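Search tips Go

Cleaning out an old desktop computer without making a mess of it

If you have a desktop computer that lives on the floor, I can promise you it is full of dust. Mine sits next to the dog bed, and I'll leave you to imagine what I found the first time I took the side off! I had put the job off for years, mostly from nerves, and then the fan got so loud one October that my sister asked me over the phone if I was vacuuming. So I learned, slowly, with a lot of help, and I've been the one people bring their dusty machines to ever since.

Start by shutting the computer down properly, then switch off the power at the back and pull the plug. Hold the power button in for a few seconds after that. Take a photo of the back with all the cables in before you unplug them (I thought I would remember. I did not.) Then lay the tower down on its side on something firm, at a height where you don't have to stoop, and take off the panel. 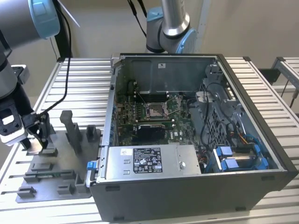 Home Workshop Club – Tips from the Bench

Good light matters more than good tools. I use the gooseneck lamp from my sewing table, and Wulan Harahap swears by a headlamp, the kind you'd take camping, which looks silly and works very well. Touch a bare metal part of the case before you put your fingers near anything else, and do it again every time you come back from answering the door or stirring the soup. Skip the wool sweater that day. And please keep your coffee on a different table altogether.

For the dust itself, a soft paintbrush is lovely. Buy a new one, an inch wide or so, with natural bristles, and write COMPUTER on the handle, or it will end up in the varnish. Brush gently toward the outside of the case and follow with short puffs from a can of air. Keep the can upright, because if you tip it you get a cold wet spray where you least want one. When you come to a fan, hold the blades still with one finger while you puff. I don't like the household vacuum for this, though I do run it nearby to catch what floats out.

Outdoors is best if the weather is kind. I do mine on the back porch and then sweep the porch, and then, if I'm being truthful, I sweep it again.

Now, the screws. I used to put them all in one saucer and hope for the best. Adi Tjoa got me onto an egg carton, with a scrap of masking tape on each cup saying where the screws came from, and I haven't had a leftover since. A magnet dish does nicely too, but the carton closes, and that is a comfort in a house with a cat.

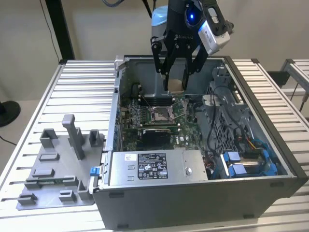 Whatever you take out, put it down on a clean cotton towel in the order it came out, left to right, so that going back is only a matter of reading the row from the other end. Hold circuit boards by their edges. If a part doesn't want to move, stop and look for a clip or a little lever you've missed before you pull any harder. I broke a clip off my first machine by being stubborn, and it has been held with a twist tie from a bread bag ever since.

When you're putting things back, go slowly and press evenly. Check that no cable is resting against a fan, and run your hand around the table for stray screws before the panel goes on. Then plug everything in using that photo you took, and listen. A bit of rattle usually means a cable has wandered after all.

I do ours twice a year, when I change the furnace filter. The brush gets a wash in dish soap afterward and dries on the windowsill, bristles hanging over the edge so they keep their shape.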